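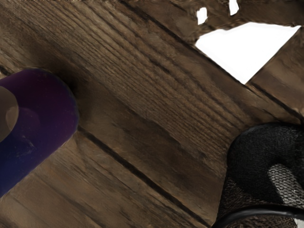

Boards close up, grain and gap showing

Is decking oil worth the money?
Started by cisternas_lane, Apr 18, 2023

cisternas_lane
Neighbour has talked me into doing something about old brown boards like these. He swears by Cotent, two coats every spring, and says they'll last for ever. A tin is 45 quid and I'd need more than one. Before I hand that over, has anyone seen proof that oil makes wood last longer? Everything I can find was written by someone selling oil.

Dale Beaudoin
Oil slows down water getting in. It doesn't stop rot if the boards sit on wet joists with no air under them. Look underneath before you buy anything.

trilico77
Disagree with the doubters before they arrive. Mine has been oiled every year and it's solid. My brother-in-law never touched his and it went soft at the ends. Same timber, same yard.

Maj-Britt Westerberg
Same ground? Same shade? One deck each is not much of a test. My parents had a jetty that never saw a brush and it was still being walked on when they sold up. Grey as a badger, but sound.

trilico77
Jetty timber is a different beast and you know it.

Maj-Britt Westerberg
Some of it is. This was ordinary larch from the sawmill up the road. I'm not saying oil is useless, I'm saying people oil a deck, the deck survives, and the oil gets the credit. 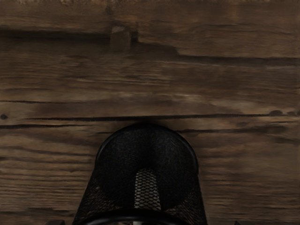
And the rough look puts people off for no reason. Fine cracks along the grain are normal in old wood. I'd worry about a screwdriver going in easily, and I wouldn't worry about much else.

cisternas_lane
Tried the screwdriver. Hard everywhere except one board by the back step, where the gutter drips. So I may have a gutter problem.

gelo_fan
I paid a firm 294 to clean and oil mine in December. Yes, December, I know. It stayed sticky for weeks and then went black in patches. They said it was "curing".

Dale Beaudoin
Far too cold and damp for it. That's mildew feeding on the oil, I'd bet. Did they give you anything back?

gelo_fan
A voucher for another coat.

trilico77
That's a bad firm, though – it doesn't tell you anything about the product. Put it on thin, on a dry day, and wipe off what hasn't soaked in.

Maj-Britt Westerberg
The tin says "up to five years" and you do it every year. Which of you is right?

trilico77
I like how it looks. Fair enough?

Maj-Britt Westerberg
Perfectly fair. Best reason in the thread.

cisternas_lane
Right, fixing the gutter and swapping the one board. Neighbour can keep his Cotent for now. Does a new board need to weather before I screw it down?

Dale Beaudoin
No, but treat the cut ends. I would spend money on that.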